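Chapter 2
Gathering Examples

If you have ever taught a child to tie a shoelace, you will know that talking about it gets you only so far. Sooner or later you kneel down, take the laces in your own hands and go through it slowly, and then you do it again, and very probably again after that. Teaching a robot by example is a good deal like this, except that the pupil needs far more goes and never once complains of being bored!

We shall spend this chapter with the Mallham collection, which you will meet again in the exercises. It holds 3284 recorded attempts at small bench tasks, most of them to do with tubes and racks, and we shall keep coming back to it.
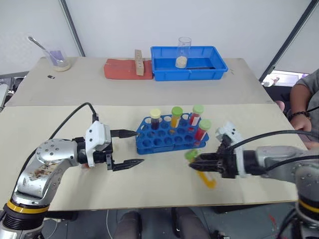
Each attempt, or episode, is a record of what the cameras saw and how the joints moved, kept in step with one another from start to finish. That last part sounds easy and is where a great many beginners come unstuck (we give it a section of its own, 2.3). Of the Mallham episodes, 2504 were kept for training. The others were set aside for reasons we shall look at with some care, as a fumbled grasp is sometimes well worth keeping.

Before reading on, you may like to jot down how you would decide when an episode begins and when it ends. Keep your note by you, as we return to the question in section 2.1.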